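Gallery: Clothes Hangers and the Shower Room

Kivis House | Rooms | Gallery | Getting Here

We finished the downstairs shower room in September, and this page goes with it. It covers the shower and the wooden hangers, which are the two things guests ask about when they book the Nyanda room.

The house has 17 beds over two floors. Until this year everyone on the ground floor shared a bathtub with a curtain, and wet jackets went over the banister. The tub came out in the spring. We kept the old window and the door, moved the drain, and had the floor leveled so that the water runs the right way. The tiler had to come back once for a corner behind the door - it was fixed the same afternoon.

The hangers came from Toltico, a hotel supplier that was closing its warehouse. They were sold by the crate and we took two crates. Most are plain wood with a metal hook. A few had rough spots on the shoulders, and those were sanded and waxed before they went into the rooms. The wire ones from the dry cleaner have all gone to recycling.

Some notes for guests:

Every closet has wooden hangers. If you need more, ask at the desk before 9 in the evening.

Shirts can be hung in the shower room while you wash. The steam takes out most of the creases from a suitcase. Please don't leave them there overnight, as other people use the room early.

Heavy coats go on the rail in the hall. The hangers will take the weight but the closet rods are old.

Dripping clothes belong on the rack in the laundry, next to the Clotura dryer. Water marks the wood if it sits.

The shower has a fixed head overhead and a separate one you can hold. The controls are stiff for the first few days after cleaning, so turn them slowly.

Shower room and hanger

Brown wooden hanger with a silver hook. On the light gray wall behind it is the dark gray shower, with the round overhead head at the top and the handheld one in its clip.

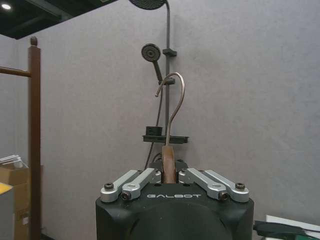

Imani Lukumay wrote to us after her stay: I hung two linen shirts up before my shower and wore one to a wedding that afternoon without ironing it. The wide shoulders on those hangers make a difference. My only request is a hook on the back of the shower room door, a bit higher than usual, so that a long dress clears the floor.

The door hook is on the list, along with a second shelf for soap and a new mat. The upstairs bathroom is next and will keep its tub. Work there starts after the holidays, and the Nyanda room stays open throughout.

Back to Rooms | Next gallery: The Laundry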